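About Allcombe Tennis and Racket School

4 min read
17 shares · 4 comments

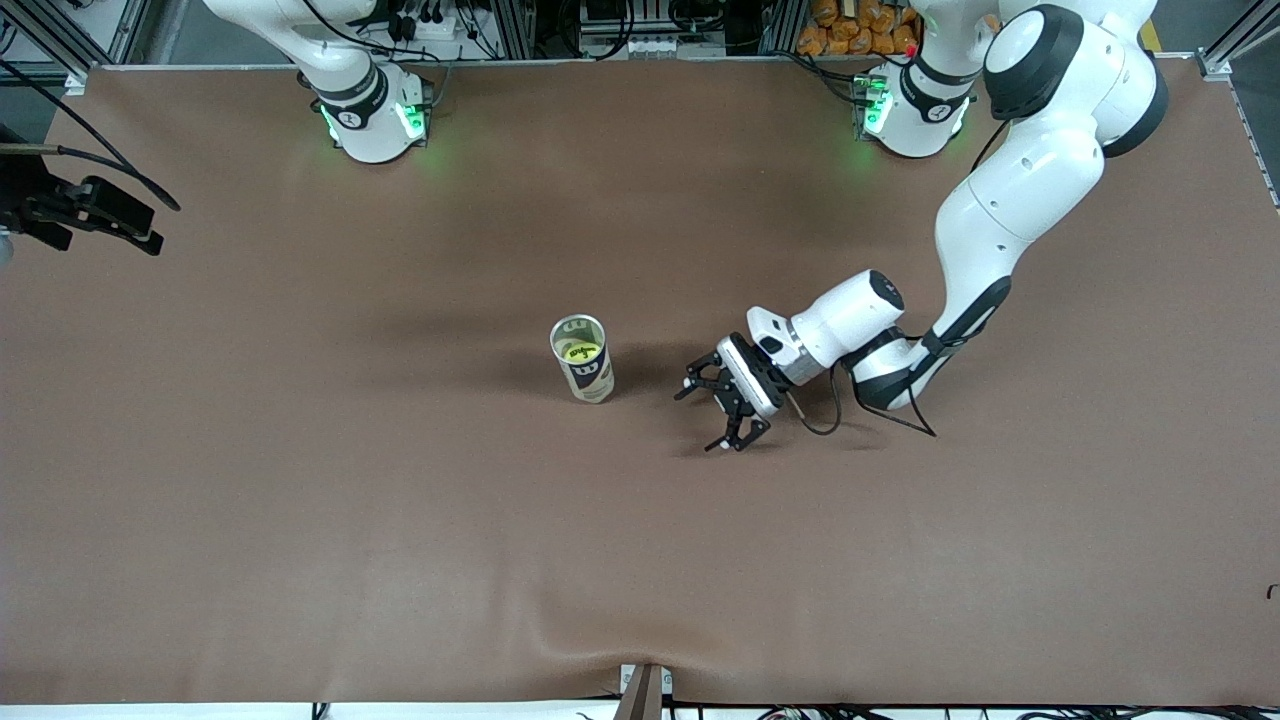 Allcombe Tennis and Racket School provides instruction in tennis to children and adults at its courts in Udgate. The School takes beginners from the age of six and has no upper age limit. Every new pupil starts with a short introductory session on the care of equipment, held indoors before anyone goes on court. The session begins with the balls themselves: how they are stored, when they should be retired, and why a ball left out overnight should not go back among the match balls. Pupils learn to return balls to an upright can of the familiar kind, such as the Wilson one with the cream and black label and the silver rim, and to stand it on a clear surface where the coach can see whether there is still a ball inside. It is a modest habit, and the School has kept to it from the beginning.

Our history

The School was founded by Genji Onishi, who had taught privately in the district and wished to offer lessons at a price that local families could meet. It opened with 2 courts and a single store room. There are now 4 courts, two of them floodlit, together with a changing block, a racket stringing bench and the indoor room in which the equipment sessions are held. Mr Onishi retired from daily coaching some years ago and remains a member of the governing board.

Teaching

The Head of Coaching is Zeyu Qian, who is responsible for the syllabus and for the training of assistant coaches. Pupils are placed in groups according to experience, and may move between groups at any point in the term. Junior pupils use softer balls on a shorter court until their coach considers them ready for the full game. Adult classes are offered on weekday evenings and include a class for those returning to tennis after injury.

Private lessons may be booked through the office. Pupils are asked to arrive ten minutes before the start of a lesson, in non-marking shoes.

Equipment and storage

The School holds some 1000 balls at the start of each year. Match balls, practice balls and balls for the ball machine are kept apart and are never mixed during a session. Cans that have been opened are marked with the date and used for matches first, then passed to the practice baskets. Balls which no longer bounce to the proper height are collected in the store room and given to dog owners in Udgate, who may call for them at the office.

Rackets can be borrowed without charge for the first term. The Prieto Room, named after the family that gave the land for the third and fourth courts, houses the loan rackets and the stringing bench.

Enrolment

The new year begins in September. Application forms are available from the office and should be returned with the deposit. Families with more than one child at the School pay a reduced fee for the second and any further child. Enquiries about bursaries are treated in confidence.

Comments (4)

Flurko
Is the returning after injury class open to people who have never had lessons before? I played at school but that was all.

Allcombe Office
Yes, former school players are welcome in that class. Please mention the injury on your form.

Baseline Meg
My two came home from the first session and put every tennis ball in the house back in its can. Long may it last!

R. Tully
Collected a bag of old balls for our spaniel last week, very grateful. Is there a limit per household?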